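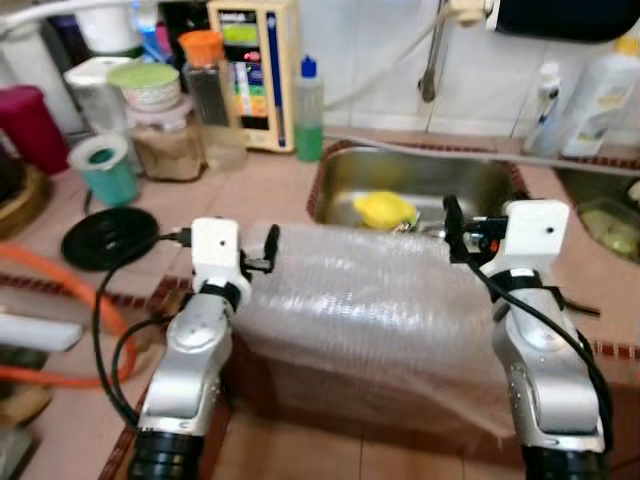
Draltville Kitchen Task Gallery

December 8, 2022

The Household Manipulation Program at the Bidero Institute gathers examples of everyday kitchen work for use in training a two-armed robot system. Each example is a complete attempt at one short task, carried out by a trained operator who guides both arms from a separate station. The learning system is later given the camera views together with the recorded positions of the arms and grippers.

Collection at the Draltville site began in May and has produced 1,900 accepted examples to date. The work is led by Do-yoon Tak, with technical support from Cemarel, which maintains the operator stations and the storage system. This gallery is provided for partner institutions, prospective operators, and members of the public who wish to know how the work is carried out.

Handling flexible packaging

Clear plastic held between the left and right grippers, at the counter in front of the sink. Tasks in this group are listed in the program schedule as "Soft Materials, Two Hands."

Flexible packaging is among the more difficult materials in the program. It folds and shifts as it is moved, and its outline changes from one moment to the next. Transparent sheeting presents a further difficulty, in that the surface behind it remains partly visible and bright reflections appear along the creases. Operators are asked to work at an even pace and to keep both grippers within view of the head camera whenever the task allows.

The working area

Peach-pink counter tiles with checkered borders, a stainless steel basin with a yellow sponge inside, and jars and bottles toward the back of the counter.

The program collects examples among ordinary household goods as well as on cleared surfaces. A system trained only on cleared surfaces may perform poorly when other objects stand close to the one it is meant to handle. Arrangements are changed between sessions according to a written plan, and each arrangement is given its own number in the records.

How examples are reviewed

Every example is watched in full by 2 reviewers before it is accepted. Reviewers record whether the task was completed, whether either arm paused for an extended period, and whether any object was dropped or struck. Attempts in which the operator made an error and then recovered are kept and labeled separately, as they are of value in teaching the system to correct itself. Where the reviewers disagree, the example is referred to the site lead for a decision.

Operators

The Draltville site has 18 trained operators. New operators complete 4 practice sessions with rigid objects before they are assigned to soft materials. Sessions are kept short, and operators may end an attempt at any time without giving a reason.

Access and use

Partner institutions may request the reviewed examples through the Song data portal. Requests should state the intended use, the task groups required, and the name of a responsible researcher. Material from this page may be reproduced for teaching with credit to the Bidero Institute. Requests for site visits should be sent to the program office in writing.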